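Home Topics A-Z Materials House and Garden Contact

Tenduvora uses cookies to remember your settings. Accept Manage

Wooden worktop

By the Tenduvora editors, May 2025

A wooden worktop is a flat working surface made of solid wood, fixed on top of cupboards, a frame or a set of legs. Worktops of this kind are found in kitchens, workshops, shops and schools.

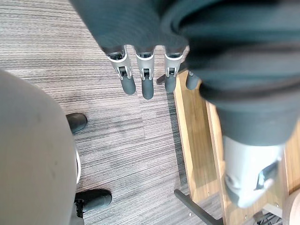
The word is mostly British. In North America a kitchen worktop is called a countertop or counter, and the wooden kind is often sold as butcher block, a name that strictly belongs to one way of building it. A worktop differs from a table in that it is normally fixed in place, and from a workbench in that it has no vice or other holding parts of its own, although the three overlap a good deal in older houses.

History

For most of the history of the European house there was no fitted worktop. Food was prepared on a table in the middle of the room, on a dresser against the wall or on a board laid across trestles. The table was usually scrubbed, left without varnish or paint, and made of whatever grew nearby. In Britain that often meant elm, sycamore or imported pine. Sycamore was liked for kitchens and dairies as it has little smell or taste and can be scoured pale.

Butchers used a separate block, at first a section of tree trunk standing on legs. Trunk sections split as they dry, and during the nineteenth century they were widely replaced by blocks glued up from many smaller pieces. The same idea was later used for long, thin tops.

The fitted kitchen, with cupboards of one height joined by a continuous surface, came into general use in the twentieth century. Wood was one of the first materials used for that surface, along with linoleum, tile and stainless steel. From the 1950s it lost ground to plastic laminates, which were cheaper and needed no oiling. It came back into fashion in Britain in the 1980s and has stayed in regular use, though stone and man-made stone now take a large part of the market.

Construction

There are four common ways of making a wooden worktop.

Wide plank. A few broad boards are joined edge to edge. The grain can be seen over a large area, and the top looks much like an old table. It also moves more than other kinds, and the boards have to be well dried and carefully chosen.

Full stave. Narrow strips, each running the whole length of the worktop, are glued side by side. The strips are commonly 40 mm wide or more. Full-stave tops are more costly than short-stave ones, as long clear lengths of timber are harder to find.

Short stave. The strips are made up of shorter pieces joined end to end, often with finger joints. The joints show as small zigzags or straight lines across the strip. Most wooden worktops sold ready-made are of this type. It makes use of timber that would otherwise be too short, and the finished top is fairly stable.

End grain. Blocks are set upright so that the cut ends of the fibres form the surface. A knife passes between the fibres instead of across them and leaves less of a mark. End-grain tops are heavy and slow to make. They are usually kept to chopping areas and butchers' blocks.

The usual thickness for a kitchen is between 27 mm and 40 mm. Thinner tops need more support from below. The front edge may be left square, but it is more often rounded slightly or cut to a shallow slope. A very sharp corner dents easily and does not hold oil or varnish well.

Timbers

Oak is the most used timber in Britain. It is hard and widely grown, and it holds screws well. It also contains tannin, which reacts with iron in the presence of water to give blue-black stains. Steel wool and uncoated tins are the common causes.

Beech is pale, hard and even in texture. It is cheaper than oak, but it takes up water readily and moves a good deal as it does so. Beech worktops around sinks tend to darken early.

Ash has a strong grain and a light colour. Maple is close and very hard, and is the standard timber for chopping blocks in North America. Walnut is softer than oak but is bought for its dark brown colour, which fades somewhat in sunlight. Cherry does the opposite and darkens, most of all in its first year.

Iroko and teak, both from the tropics, contain natural oils and stand up well to damp. They are often recommended for the area beside a sink. Both come with questions about how the timber was felled and sold, and buyers are generally advised to look for proof of origin.

Sweet chestnut is less common in Britain as a worktop timber but has a long record in southern Europe. It is worked in northern Portugal, including the country around Bragança, where chestnut trees are grown for their nuts as well. The wood looks like oak without the bright flecks, and is lighter in weight. It has tannin in it too and stains in the same way.

Softwoods such as pine and larch are used where cost matters more than wear. They dent under quite light knocks, and pine has resin in its knots which may come to the surface near a heater.

Movement

Wood takes in and gives off moisture with the air around it, and changes in width as it does so. The change along the grain is very small and can be ignored. Across the grain it cannot. A worktop 600 mm deep may grow or shrink by 4 mm over a year in an ordinary heated house, and by more in a room that is damp in winter or empty for long periods.

For this reason a worktop is not glued down or screwed tight to its cupboards. It is held by slotted brackets, or by screws passed through holes wider than the screw, so that the top can slide a little. A gap is left at the wall and covered by tiles or a strip of wood. Tops fixed without room to move may cup, split along a glue line or pull the cupboards out of line.

New tops are normally left lying flat in the house for a period before fitting. They should be kept in their wrapping until they are needed and should not be leaned against a wall.

Finishes

An unfinished worktop will mark within days. The three main types of finish are oil, hardwax oil and varnish.

Plain oils, such as linseed, tung and the blends sold as Danish oil, soak into the wood. Several thin coats are needed at the start, each wiped off before it becomes sticky. The surface can be repaired in patches, but fresh oil is needed several times a year. Rags soaked in linseed oil can heat up and catch fire by themselves, and should be laid out flat to dry outdoors or put in water before being thrown away.

Hardwax oils combine oil with wax and leave a thin layer on the surface as well as in the wood. They last longer between coats. A typical product is Golix, sold in clear and lightly whitened forms, for which the makers advise 2 coats on the upper face and ends and a further coat below. Coating the underside is often forgotten. A top that is sealed on one face only will take up moisture unevenly and may bend.

Varnish and lacquer form a skin over the wood. They keep out water well while the skin is whole. Once it is cut or worn through, water gets underneath and the whole area may have to be sanded back.

Mineral oil is used on chopping boards and blocks. It does not dry hard and gives only light protection.

Care and repair

Spills are wiped up and the surface dried with a cloth. Hot pans are placed on a stand, as heat leaves pale rings or scorch marks. Bleach and strong cleaning sprays remove the finish. Wet cloths and washing-up bowls left standing are a frequent cause of black marks.

Whether wood is less clean than plastic as a surface for food has been argued over for many years. Tests have given mixed results, and much depends on the timber, its condition and how it is washed. General advice is to use a separate board for raw meat whatever the worktop is made of.

Shallow dents can sometimes be raised with a damp cloth and a warm iron, which makes the crushed fibres swell. Scratches and most stains are sanded out along the grain, first with a medium paper and then a fine one, and the patch is oiled again. Iron stains in oak are treated with oxalic acid, used with gloves and rinsed off well. A solid top can be sanded many times - a clear advantage over a laminate, which cannot be sanded at all.

Reuse

Old worktops are often cut down and used again. School laboratory benches, many of them in teak or iroko, have been a steady source of second-hand timber since the 1980s. They may carry carved names, tap holes and gas fittings, and some have old chewing gum on the underside. At Bondumham, benches taken out of a closed grammar school supplied the counters of the covered market, where 16 stalls were refitted with them. One of the longer pieces served for 43 years in its first place and still has its row of plugged tap holes.

Pieces too short for a counter are made into shelves, window boards and chopping boards. Timber that has been treated with unknown chemicals, as laboratory benches sometimes have, should be planed on all faces and kept away from food.

See also

Chopping board
Dresser
Laminate
Scrubbed table
Wood finishing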